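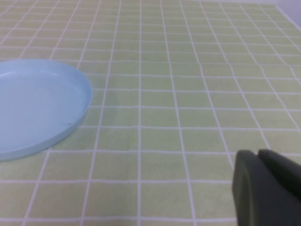
*The green checked cloth, with its thin white lines.*

# The long wait at Karam Road

By the time the floodlights came up on Monday evening, Nadine Tannous had been at the ground for most of the day. She had walked the touchline twice, argued pleasantly with a man about corner flags, and eaten half a sandwich in the stand, in the seat her grandfather used to have, which is four rows up and gets the wind something terrible. She captains Otadberg, the women's team and the only senior team the town has left, and she has been doing it for 8 seasons now, through two relegations and one winter when the pitch was under water until nearly March.

I had come up on the slow train to talk to her about the cup. Otadberg had reached the regional final for the first time, and the game was to be played away at Osholm, who have a proper stadium with a roof on three sides and a club shop that stays open all week. People in town wanted to talk about very little else. The woman in the bakery asked me where I'd be standing before she asked me what I wanted.

"You have to understand that we're not used to it," Nadine told me, pulling her sleeves down over her hands. "We're used to being knocked out in December and getting on with things."

She is a tall, easy talker, a center back who reads the game so early that she seldom seems to be running. She started out as a striker, if you can believe it, and scored 59 goals for the juniors before a coach moved her back one wet afternoon when two defenders were down with the flu. She sulked about it for a month. Then she found she liked having the whole field in front of her, everybody's mistakes laid out where she could see them, and she never asked to go back up front.

## A team that stays put

What strikes you about this Otadberg side, if you spend any time with them, is how long they've been together. Most clubs at this level turn over half their players every summer. People move for work, or they have babies, or a bigger club with a nicer bus comes calling. Otadberg's starting eleven against Grorommont in the semifinal had seven players who had come up through the same junior team, and the goalkeeper and the left back have shared a desk at school, a paper route and, for one unhappy year, an apartment.

That semifinal deserves a few words, and it will get more than a few in this town for years to come. Grorommont were the holders. They are a hard, well-drilled team who like to press you in your own half and keep on pressing, and for the first stretch of the match Otadberg could hardly get over the halfway line. They were a goal down inside 10 minutes. A second one went in off the post and was called back for offside, and I have watched the recording several times now and still couldn't tell you whether it was the right call.

The thing is, they didn't panic. Nadine dropped a little deeper, the two wide players tucked in, and bit by bit the ball began to stay with them. The equalizer came from a throw-in, of all things, a long flat one that skidded off somebody's shoulder and fell nicely at the back post. And then in the 78th minute there was a free kick on the right, a good swinging delivery, and a white shirt rising above two others to meet it.

It was the captain's, her first goal in two years. She ran the wrong way to celebrate – straight toward the Grorommont supporters – and had to turn around halfway.

"I was aiming for my mother," she said. "She'd moved seats at halftime and she hadn't told me."

## Tuesdays, Thursdays and the hill

Training is twice a week, and it's a good deal harder than I'd expected. The warm-up is a run up the hill behind the ground and back down again, and there is a fair amount of grumbling on the way up, most of it affectionate. After that they work on the passing drill the players call the kitchen, where six of them have to keep the ball moving in a space that would feel crowded with three. It's noisy and funny and very quick. I was invited to join in and lasted long enough to be nutmegged by a seventeen-year-old who apologized to me afterward.

The club pays for the floodlights by the hour, so things are packed in tight, and when the lights go down that's the end of it, whoever has the ball. A few of the players stay on to stretch in the dark. They talk about work and about dinner, and that week they talked about Osholm, whose forward line had scored in every round and whose manager had told the local radio that she was looking forward to welcoming such a friendly little club.

Nadine had heard the interview. She'd listened to it in the car, with the engine off, and then gone in and played it to the others. I asked her what she'd said to them when it finished.

"I didn't say anything. I put the kettle on."

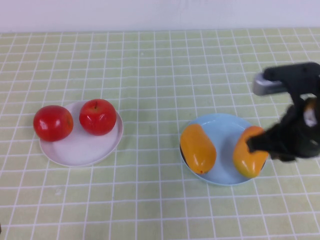 ## Three buses to Osholm

On the day of the final there were three buses outside the ground, and there could easily have been a fourth. The bakery had closed, with a note on the door. Somebody's uncle had brought a drum and was being gently talked out of it. The players went ahead in the first bus with the curtains pulled, and the rest of us followed along behind through the flat country by the river, with the windows steaming up and the songs getting steadily worse.

They lost, I'm sorry to say, by a single goal in extra time. Osholm were very good, and their winner was a lovely thing, struck early from outside the box with hardly any backlift. Otadberg hit the bar near the end and had a loud shout for a penalty turned down, and when the whistle went most of them simply sat down on the grass where they were.

It was Nadine who got them up again, one at a time, with a hand under the elbow. She took them over to the corner where the three busloads were standing, and the clapping went on for so long that the Osholm players, who were waiting to collect the trophy, turned around and joined in.

I spoke to her again by the bus, late, with her boots in a plastic bag and her hair still wet. She wanted to know whether I'd be back for the league game against Karam on the weekend, which they needed to win to stay in third. I said I would try. She told me to bring a warmer coat.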